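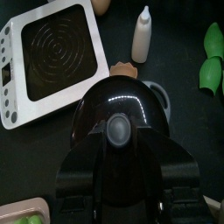

Reading time: 2 minutes

Why do plants need compost?

Plants make their own food from sunlight, air and water. They also need small amounts of other things, called nutrients, and they take those in through their roots. In a garden bed, roots can spread out and look for more. In a pot they can't go very far, so the soil in the pot has to hold what the plant needs.

Compost is one way to put nutrients into soil. It is made from things that used to be alive, such as apple cores, dead leaves, grass clippings and carrot tops.

Who does the work?

Most of the work is done by living things too small to see. Bacteria start first. They eat the soft parts, and as they eat they give off heat. The middle of a big compost pile can get hot enough to steam on a cold morning.

Fungi come next. They grow thin white threads through the pile and break down tougher things like twigs and stems. Then worms, beetles and pill bugs move in and chew up what is left.

What goes in the pile?

A pile needs two kinds of material. Gardeners call them greens and browns.

Greens are soft and damp: vegetable peels, fresh grass, old flowers. Coffee grounds count as greens too -- even though they are brown.

Browns are dry: fall leaves, straw, torn-up cardboard.

If there are too many greens, the pile gets slimy and smells bad. If there are too many browns, very little happens. Keep meat, cheese and cooked food out, or rats may come to visit.

How long does it take?

A warm pile that gets turned often can be ready in a few months. The pile at the Asby school garden was started in March and took 9 months. Gobnait Gilmartin, who runs the garden club there, turned it with a fork every week and watered it when it looked dry.

Finished compost is dark and crumbly, and it smells like the woods after rain. You shouldn't be able to tell what it used to be, except for a bit of eggshell here and there.

How do you use it?

Mix one scoop of compost with two scoops of potting soil and fill your pot. Put the plant in, press the soil down gently and water it. Wash your hands when you finish.

Words to know

Nutrients: things in soil that plants need to grow
Bacteria: tiny living things, each made of one cell
Fungi: a group of living things that includes mushrooms and molds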